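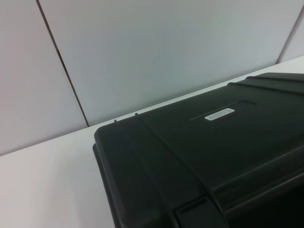 Wrist cam, label on top, back wall behind. Can't read the label at this res.

04/04/2026, bench 2, packing cell (Simon)

Saturday so the line is quiet. Came in to go through the week's stops before Katalin rewrites the shift sheet. Notes as I go, will tidy later (won't).

Job is still the Turura kit: clay into the hard case, close, latch, pass on. Manual until February. Both arms on it since then, with one person at the bench where there used to be a pair.

Stops this week: 13. Sorted them on paper first, log wording is useless, everything is "grasp fault." What they really were:
- clay too soft, deforms in the fingers, width check fails. Most of them
- lid not fully back, arm on the hinge side waits for a position it never gets
- label check times out
- one e-stop by a person, see below

The e-stop was Niloufar. She saw the right arm coming in low on the clay and hit the button before it got there. Log says nothing was wrong. Watched the recording with her and I'd have hit it too, the approach is shallow and it looks like it's going to plow the table. She asked if the stop goes down against her name. Told her no. Then went and checked, and it does, operator ID is attached to every manual stop and goes out on the Torden report. Asked Katalin to get that taken off. A person who thinks a stop costs them will wait half a second longer next time and I don't want that half second.

Same approach, run slow this morning, me standing where she stands:

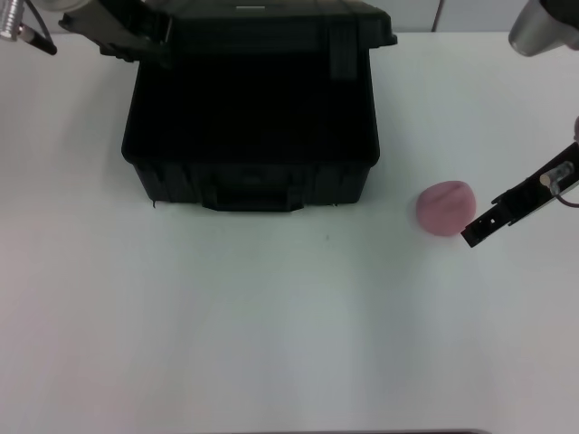
Raised the approach angle after that and ran it again. Feels much better from the operator side, costs a little cycle time. Don't care. Left the old value commented in the config in case someone wants to argue.

Clay: softness is the room, I think. Stock sits in 1106 overnight and the heating there is on its own timer. Moved one tub to the cold shelf by the door, compare Monday. If the stiffer clay goes thru without faults then it's a storage fix and we leave the width check alone.

People side, since Katalin wants something written for the planning meeting and I keep putting it off:

Hand packing was 60 kits a shift for a pair, talking the whole time. Now the person on the bench mostly watches. Niloufar says the hands are better, wrists don't ache going home, but the day is longer. Her words, I wrote them down. She also knows more about why the cell stops than the log does, can hear a bad latch from across the room. We've got no place to put that. The stop screen has a dropdown with codes and no free text. So what she knows goes to whoever happens to be standing next to her.

Proposals so far, rough:
- free text box on the stop screen. Noltent says it's a form change only, no new release
- bench person can change approach speed inside a band without calling me
- rotate at midday. Watching a whole shift is too long, attention goes
- paid time for the bench person to sit with me on the weekly stops. Half of this entry is Niloufar's anyway

Katalin is fine with the first and third. Second one she wants a limit written down for, fair. Fourth is money so it goes upstairs.

One thing I don't agree with: the planning draft says "operator freed for other tasks." What other tasks. There's nothing in the sheet. If they mean goods-in, then say goods-in, and train for it before April is out. Wrote that in the margin, probably too hard with the pen.

Label check. Back to this after lunch.

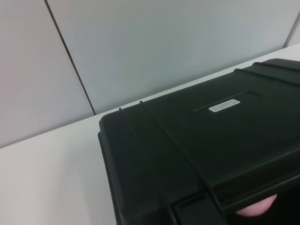 Lid and label, wrist view. Small print is mush here too.

Text read is hopeless at this distance so I don't know why we're trying it. The check only has to know a label is there and sits straight. White on black, easy. Switched read off, left presence + angle. No timeouts so far but I only did a short run, so don't quote me.

Means somebody still has to read the number by eye before the case leaves. That was always Niloufar's step and it got dropped from the sheet when the cell came in, on the assumption that the camera would do it. Has to go back in as a real step with time against it. Katalin, pls add this, it's the one thing I'd fight for on Monday.

Leftovers:
- latch sensor on order
- ask Noltent about operator ID field, who gets the export besides Torden
- old approach value: delete after two clean weeks
- wipe table, clay crumbs get under the case and it rocks
- tub on cold shelf is MINE, do not put it back in 1106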